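Bench notebook, Tavares Appliance Repair
March 30, 2026

Gekus dishwasher, built-in, stainless tub. Came in with "leaves water in the bottom, dishes gritty." Cycle counter in the service menu reads 3,266, so it has had a full life already. The owner would like to keep it if the parts are reasonable.

Ran it empty on the short program before opening anything up. Fill sounded normal, wash motor came in where it should. Drain pump hummed and then cut out, tried again, cut out again. Water left standing above the filter well. No fault code shown, but the log had the drain timeout in it several times over.

Pulled the lower rack and the filter. Coarse filter fairly clean, fine filter coated in that grey paste you get from tablets and low temperatures. Soaked it in hot water with Deturard while I did the rest. Underneath, the sump had a bit of label paper and a piece of clear plastic wrapped around the pump inlet. Got both out with the long tweezers. Impeller turned by hand, with the usual magnetic notchiness, but there was side play in it that I didn't like.

Tried another drain with the sump cleared. Better, but still slow. Took the hose off at the pump and ran it into the bucket: 5 litres came through at a decent rate. Put the hose back and it slowed right down again. So the pump is tired, and the hose is partly blocked as well. Should have checked the hose first.

Hose: grease plug just past the first bend, where the owner's install had it lying flat on the floor. Pushed it through with the nylon rod and flushed it. Looked down it with the torch and there is still a film on the inside wall. Would sooner replace it. The job sheet says the machine was plumbed in without a high loop, so whoever does the delivery needs to clip it up under the bench top or we will see it again. Have written this on the tag in red.

Pump: the Lemitz replacement is the right mount but the plug is keyed differently from the original. Cuiping had the same thing in February and made up a short adapter lead. She says to check the polarity mark on the body and ignore the one on the sticker. Checked, and on this one they agree. Noted anyway in case the next one is different.

Fitted the Lemitz pump dry first to check clearance. The rubber foot on the left sits 3 mm proud of the base pan and rubs on the hose clip. Turned the clip so the ears face the back. Clears now. Ran it with the side panel off and didn't hear any contact.

Heating: while it was open I logged the water temperature on the normal program. It is meant to get to 50 and it did, but slowly. Element resistance is within spec. There is scale on the element housing outlet, which I think accounts for it. Running a descale overnight, and will log the temperature again tomorrow before I go looking at the relay.

Door seal: flat along the bottom corners, no splits. Wiped it down with warm water and a drop of detergent, no solvent. Marlene wants us to stop using the citrus spray on seals altogether, as it swells the softer ones. The bottle is still on the shelf under the bench. Moved it to the paint cupboard.

Lower spray arm: four jets blocked, seeds mostly. Cleared with a wooden skewer. Upper arm fine.

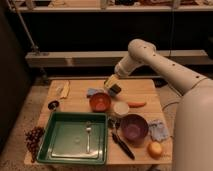 Small parts need a better system than the one I used today. I had the sump screws on a rag, the hose clip on top of the machine and the float switch bracket in my shirt pocket, and lost ten minutes looking for the bracket. For the bigger strip-downs I want something with sides, along the lines of the dark green square tray at the front left of that table, flat bottom, so the screws can be laid out in the order they came off and don't roll onto the floor. Plastic would suit us, it can go through whichever dishwasher is on test. Will ask Marlene if there is anything like it at the restaurant supply place before I order online.

Also, on cleaning up: the scouring pads we have been using on stainless tubs are too coarse. There is a patch of fine scratches inside the door of this one that could be ours or could be the owner's, and I can't tell. From now on soft cloth first, then the white pad, and nothing stronger inside the tub without asking. Have binned the old ones.

Parts used so far:
Lemitz drain pump
adapter lead (made up, from Cuiping's drawing)
Deturard descaler, one full dose plus what went on the filter
Parts wanted:
drain hose, Gekus, long version
fine filter, if the old one doesn't come clean

Left for tomorrow: drain the descale, rinse twice, log the temperature on the normal program, fit the hose when it arrives. Level it on the test stand before the leak check -- it was leaning forward a little today and I had water at the door lip that may only be from that. Don't put the kick panel on until the leak check is done.

Ring the owner after the temperature log and not before. She asked for one price for the lot, and if it does need a relay that changes the figure. I told the front desk pump, hose and labour only for now.

Cuiping, if you are in before me: the machine is on the left test tap, the bucket under it is empty, and the programme will have finished and be sitting on End. You can open the door. Please leave the settings menu alone, I have the log open on it and it clears when you back out -- found that out this morning and had to start the first run again.

2 comments | 3 shares

Tavares Appliance Repair | Contact the workshop | Back to top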